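Setting Up Your Tree in Kivum
Section 5: Importing Records and Checking Hints

Read this section before you import anything. Most of the bad trees I've had to clean up were bad within an hour of being made, and they were made by someone who pressed Accept All.

Kivum will build you a large family tree very fast if you let it. Whether the people in it are related to you is another matter. The program compares names, dates and places, and gives each possible match a score. It doesn't read wills. It has no idea that two cousins on neighboring farms could have the same name and the same size family. You have to bring that part yourself.

Before you start

You will need:

Your tree file in GEDCOM format, if you have one from another program
The Kivum desktop version (the phone version can view hints but can't edit sources)
A notebook, or a plain text file, for your own research log

If you have no file, skip to step 7 and start with yourself.

Importing a file

1. Make a copy of your GEDCOM file and put it somewhere Kivum can't reach. The program says it never changes the original. Make the copy anyway.

2. Open Kivum and choose File, then New Tree, then From GEDCOM.

3. Give the tree a name you'll recognize later. "Family Tree" is a poor choice if you plan to have more than one.

4. On the Options screen, clear the box marked Merge Duplicates Automatically. It is checked by default.

Caution: Automatic merging can't be undone one person at a time. In my first test import, from a file of 708 people, it folded a father and son named Jacob Munshi into one man who married at age three. The only way back was to delete the tree and start over.

5. Leave Standardize Place Names cleared too. Kivum changes old place names to modern ones, and county lines moved. If a deed was recorded in a parent county before the new one was formed, the modern name will send you to the wrong courthouse.

6. Press Import and wait. When it finishes, open the Import Report and read the lines marked Skipped. Notes attached to marriages are the usual casualty. Copy them in by hand from your old program.

Note: The report gives a "health score" for your tree. I have seen it go up when sources were removed, because there were fewer conflicts left to find. Ignore it.

Starting from scratch

7. Choose New Tree, then Blank. Enter yourself, then your parents, then your grandparents, using documents you can put your hands on. Birth and death certificates are good. A family Bible is good if the entries were written at different times by different people. If every entry from three generations is in the same ink and the same hand, somebody sat down one evening and wrote them all out from memory, and you should treat the dates that way.

8. For each fact, press Add Source before you move on to the next fact. You will not go back and do it later. I didn't, and I knew better.

9. Fill in the Informant field when you can. A death certificate is a firsthand record of the death. The birthplace and the mother's maiden name on it came from whoever was in the room, often a son-in-law.

Setting the hint level

10. Open Settings, then Hints. The slider runs from Broad to Strict. Move it all the way to Strict.

11. Turn off Hints From Member Trees. These are copies of other people's guesses, and many of them are copies of each other. Ten trees that agree may well trace back to a single person's mistake.

12. Turn on Show Original Record First. Otherwise you'll be looking at an index entry that someone typed, and you'll have to hunt for the page itself.

With the slider on Broad, my test tree gave me 568 hints overnight. With it on Strict, and member trees turned off, most of them went away. I looked at a good many of the ones that vanished and didn't miss any.

Working through a hint

13. Open one hint. Don't use the batch screen.

14. Look at the image of the record. If there is no image, mark the hint Maybe and go on to the next.

15. Write down, in your own log, what the record says in its own words. If the census taker wrote "Dedilon" and your family spells it differently, write "Dedilon." Fix nothing at this stage.

16. Ask what the record would have to show if this were a different person with the same name. Then look for that. The neighbors, the witnesses on a deed and the godparents at a baptism will often settle the question when the names can't.

17. Check the person's age, place and household against the records you already have. A ten-year drift in age from one census to the next isn't fatal. Two households in the same year, with two wives, usually is.

18. Choose Accept, Maybe or Reject. If you choose Reject, type a reason in the box. Kivum will offer you the same record again after the next update, and by then you'll have forgotten why you turned it down.

Caution: Accept copies every fact in the record into your tree, including relationships. To take only the record and leave the relationships alone, use Attach As Source Only, which is hidden under the small arrow next to the Accept button.

About the match score

Each hint shows a percentage. The help pages call this "confidence" and don't say how it is worked out. I asked, and was sent a link to the help pages.

From use, it seems to lean heavily on first name, last name and birth year. That's fine for unusual names. It is close to useless for common ones in a county where half the families named the oldest son for his grandfather. I have had a 96 percent match to a man who was dead at the time, and a very low score on a pension file that named all the right children.

The Vundar add-on promises better scores. It costs extra, and in my trial it changed the numbers without changing the order of the hints. You can do without it. If you've already paid, turn off its Auto-Confirm feature before you do anything else.

DNA matches

19. If you link a DNA kit, do it after the paper work, and keep the matches in a separate tree until you have a reason to move them.

20. Don't accept the Common Ancestor suggestions. The DNA tells you that you share a stretch of it with another tester. The name of the ancestor comes from the member trees you turned off in step 11.

Note: Small matches are the worst for this. Two people whose families lived in one valley for generations may be related several ways, or may share a segment by chance, and the suggestion screen shows one tidy line in either case.

Sorting out two people with the same name

Sooner or later you'll need to pull apart a merged person. The Split Person tool asks you to assign each fact to Person A or Person B and won't let you leave any unassigned. That forces you to guess. Do it this way instead.

21. Create two new people with the same name. Add something to tell them apart in the Suffix field, such as the creek they lived on or the name of the wife.

22. Leave the old merged person in place for now, and detach the parents so the error doesn't climb any higher.

23. Move only the facts you can prove, one at a time. Tax lists are the best tool I know for this. Two men of one name taxed in the same year on different land are two men, and the clerk often wrote "Sr." or "Jr." to keep them straight. Be careful with those words, though. They could mean older and younger men in the neighborhood with no family tie at all.

24. Whatever remains on the old person stays there until you find something that decides it. It may stay there for years. Kivum will nag you with a yellow triangle. Let it.

Backing up

25. Choose File, then Export, then GEDCOM With Sources. The plain GEDCOM option leaves the sources behind and doesn't warn you.

26. Open the export in a different program and check the head count. When I tried it, my tree had 474 people and the export matched. The sources came through with the page numbers missing, so I now type page numbers into the source title as well.

27. Do this after each long session. The automatic cloud backup keeps only the latest copy, so a mistake made on Thursday morning is your backup by Thursday night.

Reader remarks on this section
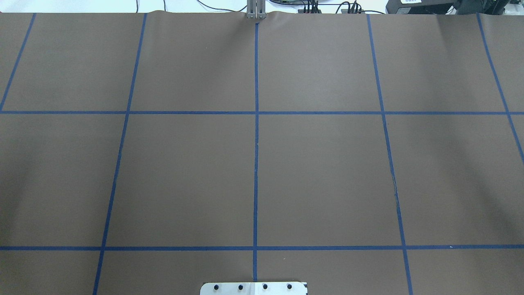
Renzo Melis: I'd go further on step 18 and stay away from Accept completely. I used Attach As Source Only on a marriage bond and it still added the bondsman to my tree as the bride's father. He turned out to be her brother. Look at the family page after every attachment, even the ones you think are harmless, and if a new parent has shown up, detach him before you open the next hint.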